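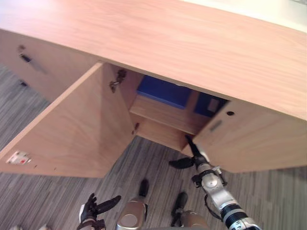 Wanted: one or two patient people to help teach our robot to open and shut cupboards

Hi! I'm Delia Benítez, and along with Arnulfo Marulanda I've been building a two-legged robot in the shared workshop in Skikusdale. We call it Moodley (long story, involves a cat). We're at the stage where the hardware mostly behaves and the door work needs many more hands than the two of us have got.

What you'd be doing: wearing the headset and steering the arms while Moodley goes at a desk cabinet. Doors, drawer, things on the shelf, then all over again. Our target is 1110 good runs by January and we have 383, so you can see why I'm writing this! You'd also log each run, and tighten the odd gripper screw.

You don't need a degree or any robot experience. Steady hands help, and so does being okay with doing the same door forty times while Arnulfo plays his terrible radio station. If you can solder, I'll be thrilled, but we can teach you.

It's evenings, 2 a week, and we pay $200 a month plus dinner (usually noodles from the place next door). Closed-toe shoes please, the feet are heavy.

Drop me a line through the workshop message board by 19 October 2022 and tell me about something you've built or fixed, however small. Come by and try the headset first if you're not sure. Ask for Delia at the front bench.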